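This site uses cookies to improve your experience. By continuing to browse, you accept our cookie policy. Accept | Manage settings

By Ilham Nasution
May 2019

The Lisbridge Food Service Office is changing the way reusable dishes are borrowed and returned across our buildings. Details follow in this thread.

Beginning in July, disposable plates and bowls will no longer be stocked at the Besard Hall counter. Diners may eat from house dishes at no charge or bring a container from home.

House dishes may be taken out of the dining room for up to 2 hours. Please sign them out at the register. A card or key is not required as a deposit.

Return racks will be placed at 14 locations. The list will be posted at each register and at the Gazi Street entrance. Dishes left in offices or meeting rooms will not be picked up by the evening crew.

Please scrape food into the green bin before placing a dish on the rack. Rinsing is not necessary. Lids go in the lower tray, flatware in the gray tub.

Catering orders for 60 guests or fewer will be served on house dishes unless the host asks otherwise in writing. Larger orders will be reviewed one at a time with the Vuleck kitchen.

Several departments asked whether steel bowls can be used in the microwave ovens on the second floor. They cannot. Ceramic bowls are kept on the shelf beside the ovens for that purpose.

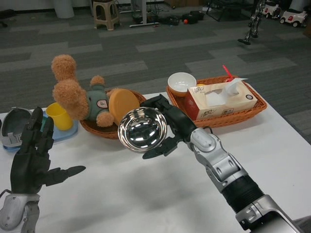 Lisbridge Food Service Office | Dishes and Returns Team

Staff who have house bowls, plates or mugs at their desks are asked to bring them back before the new system opens. There is no fee and no form to fill out.

Replacement stock has been ordered, including 100 soup bowls. Older pieces that are still sound will stay in use, so patterns and sizes may not match for a while.

Questions about catering should go to the Vuleck kitchen. Questions about racks and returns may be left at the Besard Hall register, marked for the attention of Ilham Nasution.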